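I met Trinidad Rivas at her place in Tirnham one gray morning in November, and she put coffee in my hand before I'd found my notebook. She's been writing about small bedrooms for years, and I wanted to talk about the one job I can't stand -- making the bed.

"Start with whatever's lying on top," she told me. "Blanket, comics, all of it. You can't smooth a sheet around things!"

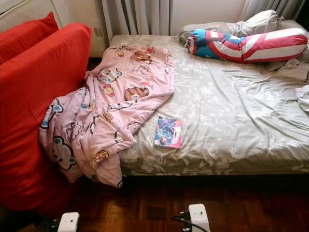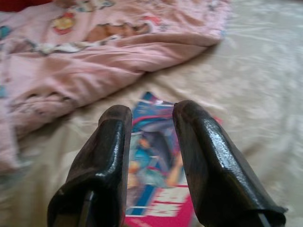
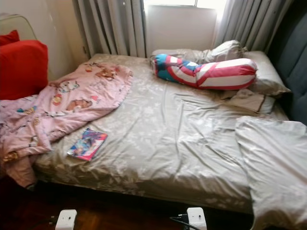
The pink blanket and the comic on the bed.

I asked if she folds a kid's blanket or just flings it over the end (my method, I admit). She laughed at me. "Fold it in half, then in half again, and leave it where they can grab it. If it's hanging on the floor it picks up every crumb in the house."

Then came the fitted sheet. Trinidad pulls the far corners first, the ones by the wall, and works her way back toward herself. "Everybody does the easy side and then has to crawl," she said. Guilty!

And the reading in bed? She's all for it. Her post on bedtime comics got 1426 comments, mostly from parents who'd slept on one.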